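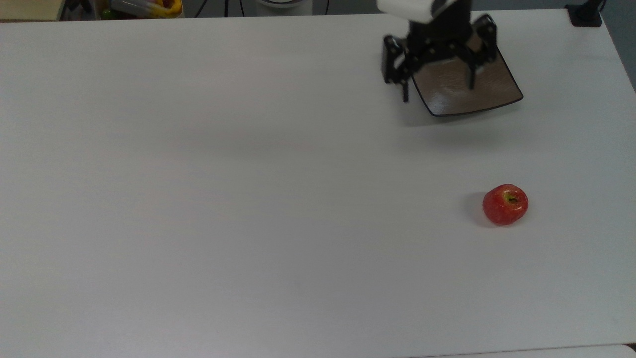 A red apple on a white table.

How to keep a simple Lent at home (when you've never done it before)

I get asked about Lent every year, usually by people who didn't grow up with it and feel a bit daft starting as adults. Please don't! I was well into my thirties before I did it properly, and my first attempt was a disaster. I gave up sugar, coffee, telly and complaining all on the same Wednesday, and by the Saturday I was eating biscuits in front of the telly and complaining that there was no coffee.

So this is how I do it now. You may well do it better.

Before you start

Have a word with your priest or minister if you have one. Mine talked me out of two things I'd planned and into one I hadn't thought of. If you're pregnant, unwell, on medication that needs food, or you've ever had trouble with eating, leave the food side alone and ask about something else to offer. The Church has always made room for that.

You'll want a Bible, a notebook and a jar or tin with a lid. That's the lot.

Step 1. Pick one thing to give up

One! Write it down on the first page of the notebook, and make it plain enough that you'll know whether you've done it. "Eat less rubbish" is hopeless. "No crisps" is fine. A friend from our parish in Brarkdale, Yung-ching Choi, gives up the car radio, and she says the drive to work has become the only quiet part of her day.

Step 2. Pick a time to pray and stick to it

I do 16 minutes before breakfast. It's an odd number, I know, but the bus goes when it goes and that's what I've got. Start with the Our Father, then read Psalm 51, slowly, out loud if the house is empty. Then sit. Your mind will wander off to the shopping list, and when it does you just bring it back and carry on.

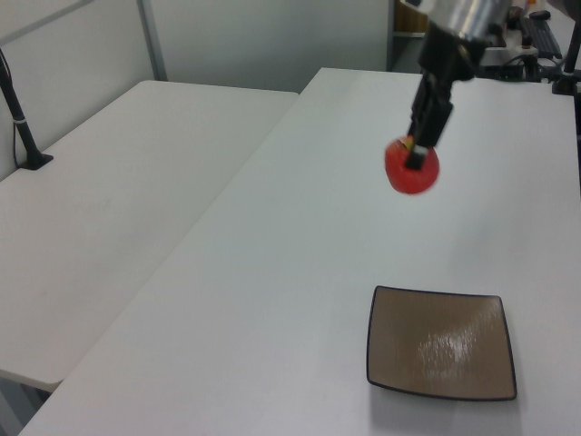
If mornings are impossible, try straight after the washing-up. Last thing at night has never worked for me (I nod off somewhere in the second verse), but I know people who swear by it, so see how you get on.

Step 3. Put the money in the jar

Whatever you'd have spent on the thing you gave up goes into the jar on the day you'd have spent it. Do it in coins if you can, I like hearing them drop. Decide at the start who the money is for and stick a label on the lid, or it will end up paying the window cleaner. I've done that too.

Step 4. Keep Fridays plainer

We have soup and bread on Fridays, with no pudding, and we eat at the table together. Lentil soup is my standby: onions, carrots, a mug of red lentils, stock, plenty of pepper. Dymphna Mac an tSaoi gave me the tip of squeezing in half a lemon at the end and I've never looked back.

Step 5. When you slip up

You will. Say sorry, shut the biscuit tin and pick it up again at the next meal. Don't add an extra penance to make up for it, and don't start the whole thing from scratch. I put a little cross in the notebook on those days and leave it at that.

A note on Sundays

Some people relax their fast on Sundays and some don't. We do, in our house, and the children would riot otherwise. Ask what's usual where you worship, and do check your own church's rules for Ash Wednesday and Good Friday, which are stricter in some places than others.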